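Brudlow White Utility Tray

Item no. 400-W
In stock – ships within 2 business days

Product details

The Brudlow utility tray is a plain white work tray for sorting, rinsing and light cleaning jobs. It sits on a bench or table and keeps small parts and drips in one place. The surface is smooth and glossy, so most dirt comes off with a damp cloth.

The corners are rounded on the inside and the outside. There are no seams along the edge, and a sponge can follow the curve all the way. The tray comes in one color only. Small screws, seeds, beads and dark crumbs are easy to see against white, and most of our customers buy it for that.

A round fitting is set into the tray near one corner. It takes the Plullemex plug, sold separately, or the short drain hose that comes in the box. Leave the hose off if you only use the tray for dry work.

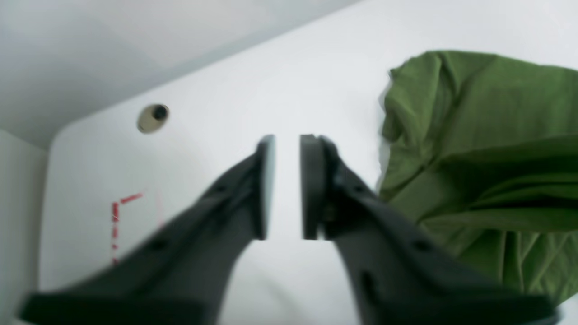 Setting up takes a few minutes. Place the tray on a level surface and slide the two rubber strips under the long sides. If you are going to drain it, let the fitting hang a little past the edge of the bench so the hose can run straight down into a bucket. Hand-tighten the hose collar. Do not use pliers on it.

Care

Wipe the tray after each use with warm water and dish soap. Avoid scouring powder and steel wool, which dull the gloss. Tea, beet juice and some inks can leave a shadow if they sit overnight. A paste of baking soda and water will usually lift it. Rinse well and dry with a soft cloth.

The tray is not made for boiling water. Let hot liquids cool before pouring them in. Do not cut on the surface – knife marks will show and they cannot be polished out.

What is in the box

Utility tray, white
Drain hose, 35 inches, with collar
Rubber strips (2)
Care sheet

Sold separately

Plullemex plug
Mösli bench frame, folding
Hunutow lid, clear

The Hunutow lid fits trays bought after April. Older trays have a slightly wider lip and need the previous lid, which we still carry while supplies last. Check the underside of your tray before ordering. Newer ones have the item number molded into the base.

Shipping and returns

Orders over $100 ship free within the lower 48 states. Trays are packed flat with cardboard over the corners. Please look the tray over when it arrives and keep the carton until you have done so. Unused trays can be returned within 35 days. Hoses and plugs cannot be returned once the bag has been opened.

For bulk orders, use the quote form and list the number of trays and the delivery zip code.

Page updated 2 August 2021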